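Zuleica Bezerra
A thread on toy food, which I now have opinions about.

1/
My niece is turning three and asked for "a kitchen with food in it." The kitchen is a Venddale, used, one knob missing. The food I bought separately, because I am an idiot with a phone.

2/
Toy food comes in two styles. There is food that looks like food, and there is food that looks like somebody described food over a bad phone line. The buns are always the second kind. A small, rounded beige thing on a white table. Could be dinner, could be a doorknob.

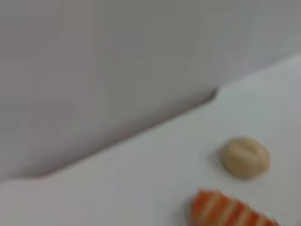 3/
Beige, for the record, is the least requested color among people under four. I have run this by Bernadette Ruiz-Ortega, mother of twins, and she said the bun is what's left in the bin when every other item has been fed to the dog.

4/
Fruit does better. A peach is pink and has a leaf. A pear can be red if it feels like it. Kids will serve you a red pear 47 times in one afternoon and you will say "mmm" 47 times, and on the 48th they'll tell you it's too hot.

5/
Bread, though. I have strong feelings about bread. A good toy roll needs scoring on top, some proper ridges in orange-brown, so a grown-up can tell it from a potato at the bottom of the bin.

6/
It also has to go in a bowl. Why a bowl? Ask a toddler. Soup is a bowl, bread is a bowl, my car keys were a bowl for most of August. A roll stood up on its edge in a blue plastic bowl, with the end poking out over the rim, is what they call a finished meal.

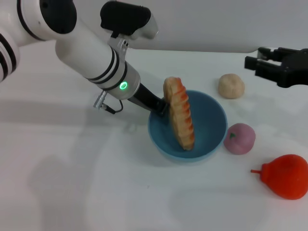

And you will be expected to finish it. My niece watches your mouth the whole time. Fake chewing has to go on for a believable length or the plate comes back.

7/
Things I looked at and did not buy: the Ostness pantry bundle (30 pieces, most of them eggs) and a Gebreyes cheese board for children. If your three-year-old is hosting a cheese course, please invite me.

8/
Final order: one bowl, blue. Bread with ridges. Peach, pear. And one bun, fine, because Bernadette says the dog has to eat too.

9/
Party is at my sister's. I've been told I'm having soup.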